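**Picking examples at Clineck**

The Porndale cell restarted on Monday, January 5, 2026. The aim is 800 logged picks from the metal bin by May, for the Celten model to learn from. We kept 892 attempts last year, but 40 had the wrong label and are being redone.

Each attempt is saved with its camera view and a mark for held, dropped or missed. Misses are kept, as the model needs them too. The KUKA arm reaches into the bin for one part at a time.

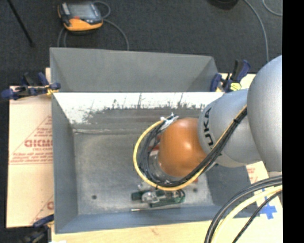 Labels are checked at Wan every 3 weeks. Please send odd parts to the Clineck bench.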